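Call for Participants: Fix-It Bench Apprentices, Fall Session
Briltville Repair Library

Posted June 16, 2024

We're looking for people who like to find out what's inside things! The Briltville Repair Library is opening its bench apprentice program again, and we'd love to hear from anyone in Briltville, Cowie or the towns in between who wants to learn how to repair everyday household equipment and then help their neighbors do the same.

You don't need a degree, a certificate or a garage full of tools. You do need some patience, a willingness to ask questions, and one free evening a week from the start of October. Everything else we can teach you or lend you.

About the Repair Library

We started as a folding table in the back of the Cowie branch library, fixing lamps and toasters for whoever walked by. These days we have our own room on Kekance Street, with long benches, good light, a wall of donated tools and a coffee maker that has been through our own hands more often than any other appliance in town. Last year people brought in nearly 200 items, everything from a bread machine with a snapped paddle shaft to a set of hair clippers that had been dropped in a sink.

The visitors stay with their item while it's being looked at. That's the part most of us like best. Someone comes in with a radio that belonged to their grandfather, and an hour later they're holding the screwdriver and telling you about the house he built. Some things can't be saved, and we say so, but even then people go home knowing what went wrong and where to recycle it.

What you'd be doing

Apprentices work in pairs with an experienced fixer. The first few weeks are all practice: you'll take apart items that have been donated for that purpose, label the pieces, put them back together and then do it again with less help. After that you'll start sitting in on open evenings and taking on repairs of your own, with your mentor at your elbow.

There are four benches, and you'll spend time at each of them before you choose one for the rest of the session.

Small appliances. Toasters, kettles, fans, mixers, vacuum cleaners. Lots of crumbs. You'll learn to use a multimeter, replace cords and switches, and tell a blown fuse from a burned-out motor.

Textiles and soft goods. Zippers, hems, backpack straps, tents, stuffed animals. Our textile bench is the busiest of the lot on open evenings and has room for more people who can thread a sewing machine (or want to learn).

Furniture and wood. Wobbly chairs, split drawer bottoms, loose veneer, squeaks. Gluing up is slow work, so this bench suits people who don't mind leaving a job clamped and coming back to it next week.

Computers and home electronics. Desktop machines, speakers, game controllers, printers if we must. You'll practice opening a case, finding your way around the motherboard and swapping parts, and you'll learn how to handle boards without zapping them. 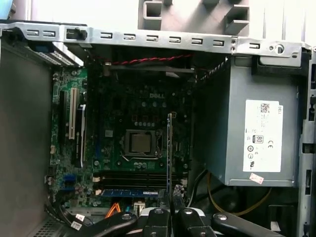
A circuit board held above the motherboard of an open desktop computer.

If you already know that you only want to do one of these, tell us in your application. We'd still ask you to try the others for a week each. Last session a man who signed up strictly for electronics ended up darning socks until closing time, and he's now the person we all go to for knitwear.

Who we're hoping to hear from

Anyone aged 16 or over. Under 18s need a signed form from a parent or guardian, and we'll send that once you've been offered a place. We've had high school students, retired bus drivers, new parents desperate for an evening with adults, and a pastry cook who turned out to have the steadiest soldering hand in the building.

It would be great if you:

– enjoy taking your time over small, fiddly jobs
– are comfortable talking with people you've never met
– can lift a vacuum cleaner onto a bench, or are happy to ask somebody to do it for you
– don't mind being wrong in front of others (it happens to all of us, weekly)

We'd especially like to hear from people who speak Spanish or Tagalog, as many of our visitors do. Childcare is something we can't offer yet. Older kids are welcome to do homework at the table by the window.

The room is on the ground floor and step-free from the parking lot. Two of the benches can be lowered for seated work. If there's anything else that would make it easier for you to take part, mention it when you write and we'll talk it through together.

Time and commitment

The session starts in October and has two parts: a practice block, followed by a longer run of open evenings. Practice nights go from 6:30 to 9 p.m. Open evenings run a little later because there's always one last customer with a lamp.

We ask you to come to every practice night if you possibly can. After that, life happens, and we plan around it – just let your mentor know by noon so your bench isn't short a pair of hands.

What you'll get

This is an unpaid program, and we want to be clear about that up front. There's no charge for joining, either. You'll get:

– a basic tool roll to use during the session, and to keep if you finish it
– a bus pass for the evenings you attend, if you need one
– supper on open evenings, usually soup and bread
– a discount at Prarora Hardware on Main Street, good through the end of the session
– a written reference, if you'd like one for school or work

Several past apprentices have gone on to paid jobs in repair shops. Others simply have a much longer list of friends who call them when the dryer makes a noise.

Safety

All apprentices take a short safety class on the first night, and it isn't optional, even if you've been rewiring lamps since childhood. Everything is unplugged before it's opened. We don't work on microwave ovens, gas appliances or anything hardwired into a house, and we don't open computer power supplies at all. Safety glasses are provided, in sizes that fit over regular glasses. Please wear closed shoes and tie back long hair.

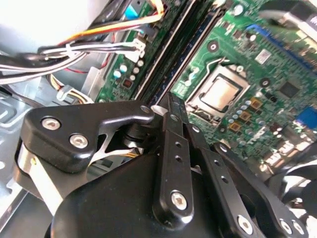 How to apply

Send us an email or drop a letter through the door on Kekance Street. There's no form. We'd like to know:

1. Your name and the best way to reach you
2. Which evenings you could come
3. Something you've fixed, tried to fix, or wish you could fix
4. Which bench interests you most, if you have a favorite

Half a page is plenty. The third question is the one we read first, and failed repairs are very welcome. One of our current mentors got her place by describing, in loving detail, how she ruined a dishwasher.

We have places for 58 apprentices across all the practice nights. If more people apply than we can fit, we'll keep a waiting list in the order that letters arrive, and people on it get first pick next time.

Everyone who writes will get a reply, and then an invitation to come by for a look around. It's a chat over coffee, with no test and nothing to prepare. Bring something broken if you like!

Questions

Roxana Salazar runs the apprentice program and is glad to answer anything about benches, schedules or whether your particular toaster is worth saving. You can find her at the front desk on any open evening, or leave a note with your phone number and she'll call you back.

If you can't join us this fall but have tools, fabric, screws, or sewing machine needles looking for a home, we'll gladly take those too. We are always short of size 99 zipper bags (the label on the bin, don't ask the store for them) and of decent tweezers.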